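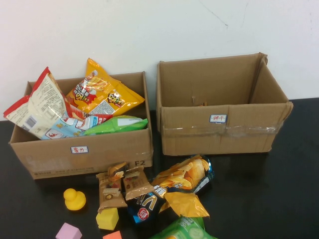 Sorting table, puffed snacks on the left, biscuit box still to fill.

Jarlath Geraghty - Jul 29, 2023

1/ I promised a few of you I'd write up our house rules for sorting tasks, so get a cup of tea, because you know how I am once I get going!

2/ Rule one: every box gets a label on the front face, in the language the people at the table read. The right one here says 饼干, biscuits. Put it where a tired person will look first.

3/ Rule two: one category to a box, decided before the first run and written down. At Faren we once argued over wafers for a whole afternoon - snack or biscuit? - and had to throw out 29 runs recorded while we were still arguing. I still feel bad about that.

4/ Rule three (my favorite): leave things on the table that belong in neither box. We have a rubber duck and some foam cubes out with the packets. A robot that has learned to pick up everything will box the duck, and you want to know that early.

5/ Rule four: mix your packaging. Shiny bags, clear bags, little wrappers, some lying flat and some leaning on each other. Please don't tidy them into a row first, however much your hands itch to.

6/ The full checklist has 73 lines and I love every one of them, but start with these four. Send me yours too, I'd really like to compare!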